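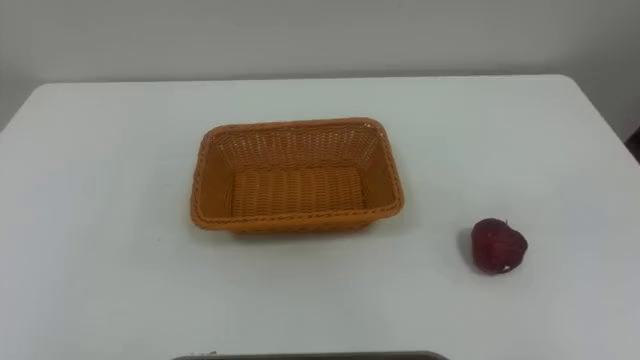
The Cabral cell is a tabletop pick-and-place station at the Landusen workshop in Clirndale, and I've been the one looking after it since July. It's a small setup: a white table, a two-arm robot, a head camera and whatever we want moved that day. Most of my time goes into setup (the fun part, if you ask me!).

Setup

I start with the table. It gets wiped down with a dry cloth, then I check that it hasn't crept away from its floor marks – it does that more than you'd think. The orange basket goes near the middle and the apple to the right of it, with plenty of bare table between them. Pascual Toledo wrote the first placement sheet, and we still use it.

After that comes the camera check. I want the whole basket rim in view and the lights overhead giving soft shadows. If the far edge of the table looks tilted, I loosen the 2 neck screws, level the head and tighten them again.

Upkeep

The arms get greased every 1210 cycles, and the finger pads get swapped at 13 weeks. Zakhar Romaniuk at Ostbridge supplies the pads and will happily talk you through a wrist rebuild over the phone.

Repairs

The worst fault so far was a worn camera cable, which made the picture drop out whenever the head turned left. I replaced it on Mon 18 April and routed the new one through the neck with a bit more slack.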